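Print | E-mail this thread

Forum > Manipulation > Collecting demonstrations

Glass table, pineapple, and how much to keep

gantrywell
Mar 12, 2025

We have started recording demonstrations for a two-armed humanoid at our Jutilthorpe site and I'd like opinions before we go much further. The task is in the lounge set. The operator picks up a piece of fruit from a glass coffee table, holds it, and brings it over to a bowl on the same table. We record the head camera and the wrist cameras, plus joint positions and the operator's commands. Some views from the set:
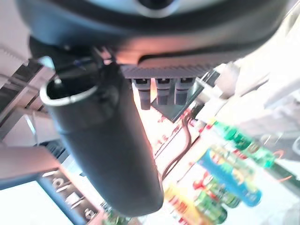
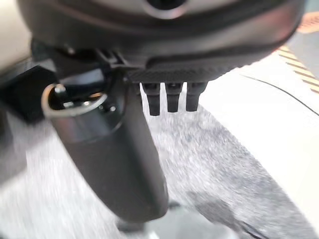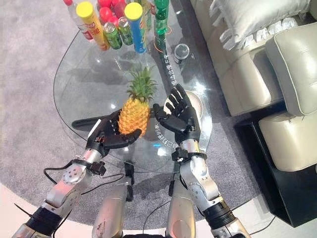
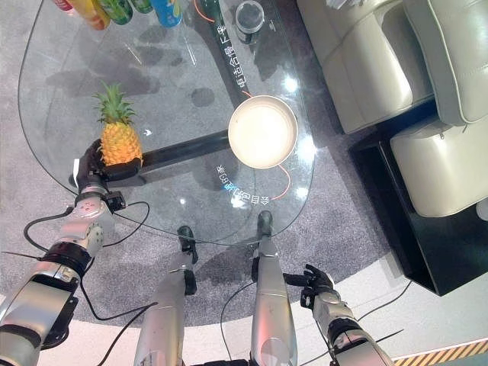

The plan is 60 episodes per object, starting with the pineapple and moving on to the smaller fruit after that. Each episode has a typed instruction attached, such as "pick up the pineapple and put it in the bowl". The operator starts with both arms clear of the table and finishes with both arms clear again.

I have three questions.

First, do you keep episodes where the operator misses the grasp and tries again? At the moment we mark them as "retry" and put them in a separate folder. Our operator thinks we are throwing away the useful part.

Second, does anyone have experience with glass table tops? Our depth is poor on the glass, as expected, but I am more worried about reflections from the ceiling lights. They move across the table when the head moves.

Third, how often do you rearrange the other things on the table? We have been leaving the drinks more or less alone and only moving the fruit. Changing everything each time makes the day very slow.

Hardware is what it is and I can't change it before July. Recording goes through Wistimo, which we are happy with apart from the exporter.

Print | E-mail this post

slackbelt

Keep the retries. Put them in the same folder as the rest and give them a tag so you can take them out later if you want to.

We did a shelf task for a long time with only clean episodes. The policy was fine until the hand landed a little off, and then it just closed on nothing and carried on to the drop point as if it was holding something. It had never seen a hand come back for a second go. We added the retries we had thrown out (luckily they were still on the drive) and it got better at it. It wasn't perfect, but it stopped carrying air to the bin.

Print | E-mail this post

mothwing_9

I don't agree with that as a general rule. It depends very much on what a retry looks like. If the operator misses, stops, backs off and comes in again, fine, keep it. If the operator misses, fumbles about and pushes the fruit across the table with the back of the hand until it happens to roll into the palm, you are teaching pushing.

With a dataset the size gantrywell is talking about, a few bad ones count for a lot. I would keep the recovery and cut the mistake. Trim the start of the episode so it begins with the hand already in the wrong place and the operator putting it right.

Print | E-mail this post

slackbelt

Trimming is a nice idea and takes ages. Who sits there and picks the frame? You also get episodes that start from odd poses and never from rest, and then somebody forgets to label them and the next person can't work out why the start states are all over the place. I have been that next person.

Print | E-mail this post

mothwing_9

You mark it while recording. The operator has a pedal. One press means "that was wrong, I am fixing it now". The cut is made afterwards by script. It took us an afternoon to set up.

Print | E-mail this post

gantrywell

We have a pedal, but it is used for start and stop. I could put a second one down. I will ask the operator if they can stand having two.

To answer mothwing_9, the retries are mostly the first sort. The hand goes under the fruit from the side and the crown catches, or the fruit turns as the fingers close, and they open up and come in again. There is some pushing when the fruit has been put down too near the rim of the table. I had not thought about separating those out.

Print | E-mail this post

pebbledash

On the glass. We had a display case at our place that was in shot for one whole job and it caused less trouble than we feared. My advice would be to leave the reflections alone. If the robot is going to be used under ceiling lights then record it under ceiling lights. What you should do is vary them. Turn one bank off for part of the day, open the blind, close the blind. If every episode has the same bright patches in the same places, the model can use them to work out where it is, and then someone changes a lamp and you have a problem.

We drape cloths over glass for calibration only, and take them off before recording.

Depth I would simply not use on that table. RGB only.

Print | E-mail this post

oldferrule

I would go further than pebbledash and say try a matt cover for half of your episodes. We used the Chauvin film on a glass bench. It peels off again. Half with, half without, and the model learns that the surface is a surface either way.

Print | E-mail this post

pebbledash

If the table in use will never have film on it, I don't see what the film episodes are for. That is half the budget spent on a table that doesn't exist.

Print | E-mail this post

oldferrule

It is for the next table. Most of us are not collecting for one table.

Print | E-mail this post

gantrywell

In this case we are, at least for the first stage. The set stays as it is until summer. After that it may go to a different room with a wooden table, so I take the point, but I'd want to record on the real wooden table when we get to it.

Varying the lights is easy and we will do that from the next session.

Print | E-mail this post

tinroof_lane

On rearranging, we use a rule of 10. Every 10 episodes, everything on the table that isn't the target gets moved, and the target moves every single time. We have a stack of cards with rough layouts drawn on them, and the person resetting takes the next card. It stops them putting things back in the same comfortable spots, which people do without noticing. I looked at our start frames laid over each other once and you could see one bottle as sharp as if it had been glued down.

A card with "your choice" written on it is useless, by the way. We had those at first and the choice was always the same.

Also move the bowl. People forget to move the thing they are aiming for. If the bowl is always on the right then what you have is a policy for going right.

Print | E-mail this post

mothwing_9

Seconding the bowl. And use both hands as the picking hand, if the task allows it. If the left hand does all of the fruit then the right arm data is mostly an arm hanging in the air, and that is a lot of joint data saying "stay there".

Print | E-mail this post

slackbelt

Staying there is a thing the arm has to learn as well, to be fair. Our idle arm used to drift in and join the fun. But yes, split it.

One thing about the wrist cameras. Look at them before you record much more. On ours a large part of the view was our own gripper and arm, and we didn't see how little of the object was left until we played them back. They also blur badly if the operator swings the arm between the shelf and the table. If you ask the operator to slow down only for the last stretch before contact, you get usable wrist views where it matters and you don't make the whole episode crawl.

Print | E-mail this post

gantrywell

Yes, the wrist views are mostly housing and there is a lot of blur while the arm is travelling. I had been treating them as a bonus. The lead on our side wants to drop them to save storage. I would like to keep them at least until we have trained once with and once without.

Print | E-mail this post

pebbledash

Keep them. Storage is cheap next to an operator's day. You can always not use a stream, but you can't go back and record it.

Lower the frame rate on export if you have to. I would not do it on capture.

Print | E-mail this post

hedgerow_bot

Does the Wistimo exporter still shift the wrist streams against the head stream? We had that and moved to Gurkon for the export step. If you line up the frames where the hand first touches something you will see straight away if it is out. Ours was out by enough that the fingers closed in one view and were still open in the other.

Print | E-mail this post

gantrywell

I have not checked it that way. I only compared timestamps and they agreed.

Print | E-mail this post

hedgerow_bot

Timestamps agreed for us as well. Check the pictures. A clap in front of the cameras at the start of the day does it too, if the wrists can be pointed at the same spot.

Print | E-mail this post

oldferrule

A question about the instruction text. If every episode says "pick up the pineapple and put it in the bowl" word for word, the language side will learn nothing. Have you got other wordings?

Print | E-mail this post

gantrywell

Only the one at the moment. I was going to generate others afterwards.

Print | E-mail this post

oldferrule

Afterwards is fine as long as they mean the same thing. What doesn't work afterwards is telling objects apart. If the fruit is the only thing that ever gets picked up, the words can be ignored. Get some episodes where the target is one of the drinks and the fruit stays where it is. Even 20 of those would help.

Print | E-mail this post

tinroof_lane

20 is thin, but better than none. I'd want the same number as for the fruit.

Print | E-mail this post

gantrywell

Thanks all. For the next block we will do the following. Retries go in the main folder with a tag, and pushing gets its own tag. Lights changed during the day. Bowl moves, and the hands take turns. Cards for the layout. Wrist streams stay. I'll look at the export by eye before anybody records anything else.

I am not going to use film on the glass for now, sorry oldferrule.

The drinks as targets I need to talk to the operator about. The hand is good at holding something the size of a pineapple, and I have not seen it try a can yet. If they roll off the table we will need to do something about the floor.

Print | E-mail this post

slackbelt

Use empty ones with a bit of sand in. And tape over the opening or you will be hoovering sand out of that carpet until July.

Print | E-mail this post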